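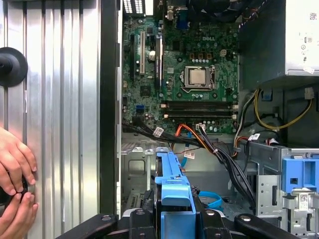
Hulness, noviembre de 2024

Hoy he terminado por fin la biografía de Iason Xenos, el fundador de Prolleck, 204 páginas que me han durado desde mayo (leo tan despacio, y siempre en la cama). Me ha gustado mucho cuando cuenta que a los 40 años lo dejó todo y empezó de nuevo con cuatro compañeros y una sola mesa - ¡y qué cariño les tiene todavía! De su fortuna casi no habla, y yo se lo agradezco. Mañana le presto el libro a mi hermana, que lleva semanas pidiéndomelo.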